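Setting Up a Clear-Drawer Organizer for Small Hardware

Small plastic drawer cabinets are the cheapest way to get screws, fuses, washers and connectors out of jars and into some kind of order. The cabinet takes a few minutes to set down on a bench. Sorting the contents takes the rest of an afternoon.
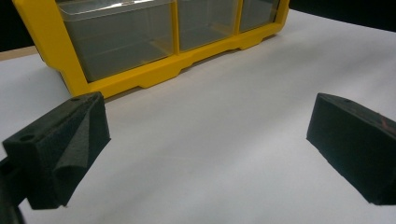

Yellow organizer with clear plastic drawers on a white tabletop.

These instructions cover small tabletop units with a rigid outer body and removable clear drawers. Larger steel cabinets follow the same sorting method but need different mounting hardware.

What you need

– the organizer, with all drawers removed
– mild dish soap and a lint-free cloth
– a shallow tray with a raised edge
– a caliper or a screw gauge
– a label printer, or paper labels and clear tape
– thin card for dividers, if the drawers have divider slots
– a small bag for parts that cannot be identified

Step 1. Clean the unit

Pull every drawer and set it aside in order. Wash the drawers in lukewarm water. Hot water can warp thin clear plastic, and a warped drawer will bind on one side. Wipe the outer body with a damp cloth, including the back of each opening, where metal filings collect. Let everything dry completely before loading. Steel screws stored in a damp drawer will show rust within a week.

Avoid acetone and strong solvent cleaners. They cloud clear drawers and can craze the surface.

Step 2. Check the drawers

Slide each drawer in and out several times while it is empty. It should travel freely and stop without tipping. If a drawer sticks, look for a burr along the bottom edge and take it off with fine sandpaper, 400 grit or finer. If it still sticks, swap it with another drawer of the same size. Molded parts vary slightly, and a drawer that binds in one opening often runs well in the next.

Step 3. Sort by type, then by size

Tip the unsorted parts into the tray in small batches. Separate by type first: wood screws, machine screws, nuts, washers, electrical parts. Do not measure anything during this pass.

When the types are separated, sort each one by diameter and then by length. For machine screws, keep metric and inch threads in different rows. An M4 screw and a No. 8 screw look nearly identical in a drawer, and the wrong one will damage a threaded hole.

The mixed lot used to write this page came from two Mulligan assortment boxes and one coffee can. It held 146 usable pieces after the bent and stripped screws were thrown out, and it sorted into 13 groups.

Step 4. Assign the drawers

Heavy parts go in the bottom row. This keeps the center of gravity low when several drawers are open at once. Light parts such as heat-shrink tubing and plastic anchors go at the top.

Place the sizes used most often at the front corner nearest your working hand. Within a row, run sizes from small on the left to large on the right. Leave 2 drawers empty for later additions – a unit filled completely on the first day has to be rearranged the first time a new size is bought.

Step 5. Fill

Fill each drawer to two thirds of its depth. Overfilled drawers catch on the opening above and throw parts behind the drawer, where they jam it. If there are more than 100 pieces of one size, keep a working quantity in the drawer and store the remainder in a bag with the same label.

Step 6. Label

Clear drawers show the type of part but not the thread or length. Label all of them. Put the label on the lower part of the drawer front so the contents stay visible above it. Use a fixed order on every label: type, diameter, length, head. For example:

WOOD #8 x 1-1/4 FLAT
MACH M4 x 16 PAN
WASHER M5 FLAT

Wipe the plastic with rubbing alcohol on a cloth and let it dry before applying adhesive labels. Test one spot first if the plastic type is not known.

Placement

Set the unit on a flat, level surface, well back from the bench edge, with enough clearance in front to pull a drawer all the way out. Keep it out of direct sun, which yellows clear plastic over time. If two units are stacked, confirm that the upper one seats fully on the lower one, and fasten the upper one to the wall.

Upkeep

Empty the unidentified bag every April and discard whatever has not been claimed. Replace labels when they lift at the corners. A cracked drawer should be replaced right away, as small washers will work their way through the crack.

Last revised 5 October 2025

Related pages

Curville bench layout, part 1: height and depth
Zurnach wall rails: spacing and load
How to read a thread gauge
Naken label tape: indoor and outdoor types
Storing solder and flux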